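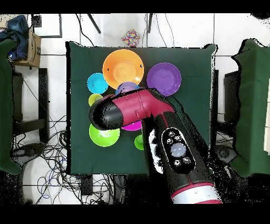

Nesting by Color: What We Learned from a Set of Plastic Dishes

Our project began with a simple question from the Comel design workshop: how small can a set of everyday dishes get when you put it away? We picked bright plastic ones, plates and bowls mixed, and laid them out on a dark green cloth so every rim would stand out. The colors turned out to be a huge help! When you say "purple goes into pink," the whole group knows which piece you mean.

We tried 3 stacking orders. Largest first was the one we loved, with a big bowl as the base and the others dropped inside. Plates went in a separate pile, which saved a lot of fiddling. Random order was more fun to watch but much harder to keep level — one tipped bowl changes how all the later ones sit.

The hot-pink bowl made a great base because of its wide rim. With orange, yellow and blue nested in it, the purple bowl on top still leaned at a steep angle, and the lime-green one stood by itself to the right. 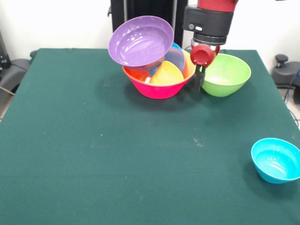 Pei-shan Lu commented on our draft that a leaning bowl should count as a failed stack, even if it stays up. We had been scoring it as half. We talked it over and kept both scores in the table, and Mircea Ardeleanu suggested measuring stack height next, which we would really like to try in October.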